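The Zivmont 6 is a DVD box set of a witch sitcom, six seasons on 24 discs, and it costs $199. I bought it for the transfers. The earlier Carker release used syndication cuts, which drop up to 3 minutes per episode, and I wanted the full versions.

Picture quality is uneven. Seasons one and two, shot in black and white, come from camera negatives and hold fine detail in the sets and gowns. Season three looks like an old tape master from before 2000: soft edges, reds that bleed, and combing on fast pans.

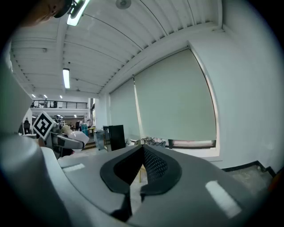 Sound is mono throughout, as it should be. Hiss has been filtered lightly, and the laugh track no longer drowns the ends of lines. Subtitles are accurate except for the spells, where the rhymes are often paraphrased. Disc menus take too long to load, and there is no "play all" on the season four discs.

The commentary by Kinga Dudás and Gerrit Mofokeng covers eleven episodes. She knows the costume side well – her notes on how the capes were weighted are the best thing in the set. He mostly retells the plot.
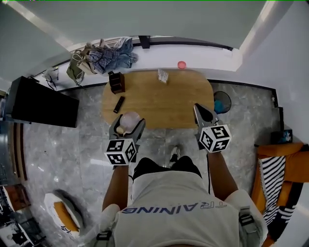

Packaging is the weak point. The discs sit in overlapping trays, so reaching the bottom one means lifting two others, and the hubs grip too hard. The outer box is printed in a pale purple that shows every thumbprint. The plastic trays are tinted a translucent pale pink, much like the round thing held over the oval table, and the disc numbers are hard to read through them. I moved mine to plain sleeves.

Buy it for seasons one and two. If you already own the Carker discs and mainly watch season three, wait for a price drop.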